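Household Robots: Frequently Asked Questions
Last updated 29 Sep 2021

Sivthorpe gets a lot of mail asking whether a machine can do this or that chore yet. These are the questions that come up most. Answers are by Tegan Whitcombe unless noted.

Can I buy a robot that cleans my house?

You can buy one that cleans the floor. Robot vacuums and mops are ordinary appliances now and most of them do a fair job on open floor. A robot that goes from room to room picking things up, wiping surfaces and putting clothes away is not on sale to households at any price we would call normal.

Why are floors so much easier?

A floor is flat and the robot never has to hold anything. It drives, it bumps, it turns. Once a machine has to pick up an object it needs to know where the object is, what shape it is, how hard to squeeze, and where it should go. Each of those can go wrong separately.

What about taking out the trash?

This is the chore people ask about most, and it is really several chores. Getting litter into the bin is one. Lifting out a full bag and tying it is another. Carrying it through a door and down the steps is a third. Two-finger grippers are getting decent at the first. The second is still mostly a lab exercise, because a bag changes shape every time you touch it.

Our own interest is in the first part, in rooms people live in. A bedroom is a harder place to work than a test bench. There are clothes, bags hanging up, bottles, packaging, and the bin is wherever there was space for it.

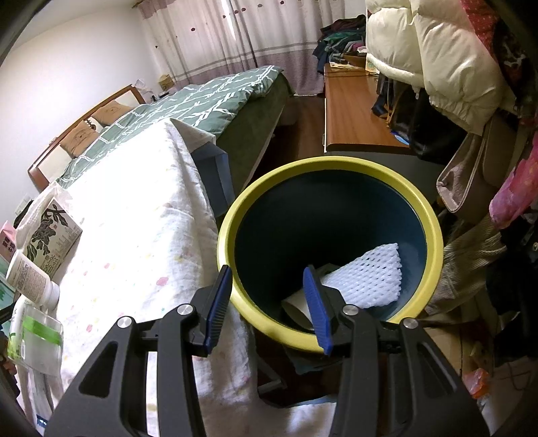
Carleen Harawira wrote in to say that we make too much of the gripping. In her view the hard part is deciding what counts as trash. A cardboard tube in the bin is trash, she says, but the same tube on a desk might be a school project, and she would not want a machine guessing at her house.

She has a point. Most systems today work from a list of known items or wait for a person to confirm. Neither is much of a time saver. Our position is that a robot should leave alone anything it isn't sure of, even if that means half the mess is still there when you get home.

Are soft things harder than hard things?

Usually. A carton or a bottle has a fixed shape and you can plan a grip around it. Foam sleeves, tissue and wrappers fold, slip, or cling to the finger pads. In our bench trials with the Irkeo arm we ran 600 pickups, and the light, soft items gave us most of the drops.

Can a robot fold laundry or make a bed?

Slowly. The Lanz folding unit in our workshop needs 4 minutes for a towel if the towel is laid out flat first -- and laying it out is the part you wanted help with. We have not seen a bed made well by a machine.

Do shops and factories have it better?

Yes, where the parts are always the same and arrive in the same place. Sorting mixed scrap at the end of a shift is closer to the bedroom problem, and it is still done by hand in most small shops we visit.

Is it safe around children and pets?

We don't run any arm with a child or an animal in the room. The Illix base stops when something touches its bumper, but the arm on top has no such sensor.

How much would one cost to run?

We can't give a fair figure for the home. Our workshop setup takes 2 people and 15 minutes to start up each morning, and the finger pads wear out and have to be replaced.

When will this change?

We don't give dates. We will look at this page again in January and update any answer that is out of date. If you have a chore that isn't listed, send it in with a note on how often you do it and how long it takes you.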